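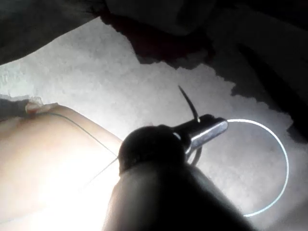
Curved needle and white thread at the suturing bench, Pendadau skills room.

2025-01-05
By Teodora Zupan

Progress report to the Nikolovski Fund: suture practice

December was our best month so far! The practice room is open, the benches are in use, and the trainees keep asking for more hours (a very nice problem to have). We logged 844 practice stitches against a plan of 708, and 8 trainees have now moved on from straight runs to curved ones.

The white thread was a great choice. It shows up well against the gray, so a slack loop gets spotted before anyone pulls it tight. Pejman Bagheri has rewritten the needle-handling notes, with a much longer section on where the jaw should grip the curve, and the new trainees are already working from them.

Of the $3000 for supplies, most went to needles and practice pads from Floser. The second pad order is late, and we expect it by the end of the month. Next up are knots, which I can't wait to start, and then a first try at deeper layers.

Recent reports
Setting up the Pendadau skills room
Choosing practice pads
Drollusov bench lights: first impressions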